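Sostberg packing floor, staff meeting, Saturday, break room
Minutes: S. Madigan

Started late, 2nd shift still clocking out. Last month's minutes ok'd, no changes.

1. Line 2 arm
Arm from Traveo stays through February at least. Doing the single-item boxes only. 351 stops logged last month, most of them thin wrappers sticking together or sliding off the pads. Each stop means somebody walks over, clears it, hits reset. Line 2 people say the walking is the worst part of the job now. Asked for the reset button to be moved to the packing side. Siobhán Madigan to ask Traveo, has asked once allready.

2. Mixed snack boxes
Still all by hand. Nustden order is 2,000 boxes, mixed biscuits, wafers, candy. Arm can't do mixed yet. Management wants it to by summer. Question from the floor: what happens to the hand packers then? Answer was no layoffs planned, people move to checking and restock. Asked to have that in writing. Not agreed, not refused. Carry over.

3. Teaching sessions
Packers doing the hand-held gripper work at home get paid the same hourly rate as the floor. Several said setup time isn't being counted. It should be. Put it on the sheet from now on, 35 minutes max per session for setup, anything over call first.
Wrapped snacks in a pile, open carton next to it, pick with the gripper. Keep both hands off the goods while picking.
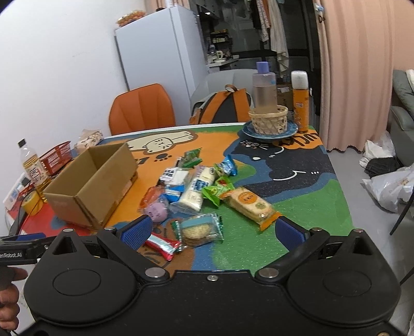
Wrists came up again. Holding the handles gets heavy after a while, people want a break every 27 picks like on the old trial. Agreed to go back to that. Also asked who owns the recordings made in peoples homes. Sayegh contract says the company does, several people not happy, want to see the actual page. Copy to go up on the board.

4. Shift pattern
Early shift loses one packer, gains one "line attendant". Same grade for now. Attendants want training before they get the keys, not after. Agreed. Nights unchanged.

5. AOB
Floor by the tape machine slippery, reported twice.
Locker keys, see Siobhán.
Fan on line 1 still out.

Carried over: item 2 (in writing), reset button, contract page.
Next meeting same time, same room, bring setup sheets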